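# Chapter 9: Rooms and the Things We Keep in Them

Before you read any further, think of the first room you can remember — the floor, the door, whatever hung on the wall. Most of us can do this with surprising ease, and it is a lovely place to begin a chapter on memory and home.
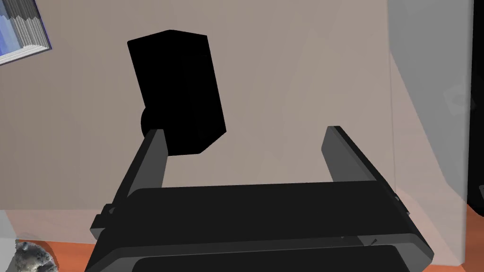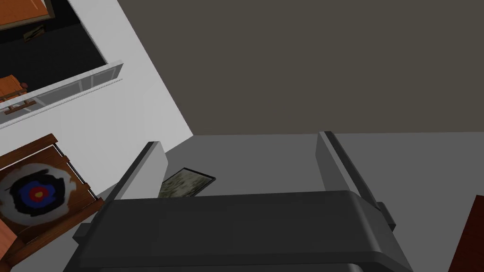
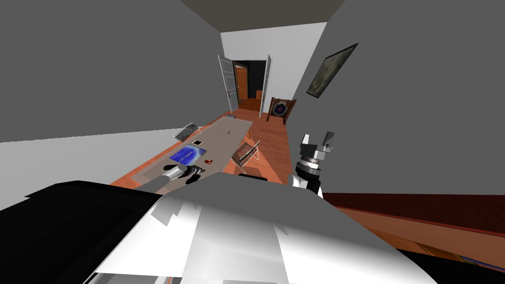 *Figure 9.2. Computer-rendered views. Center: a small framed picture on the floor. Last: a double doorway with both leaves open.*

Kurniawati Tarigan grew up in Lau, in a house she left at 11, and she could still draw its hallway in old age. We'll start with her sketches.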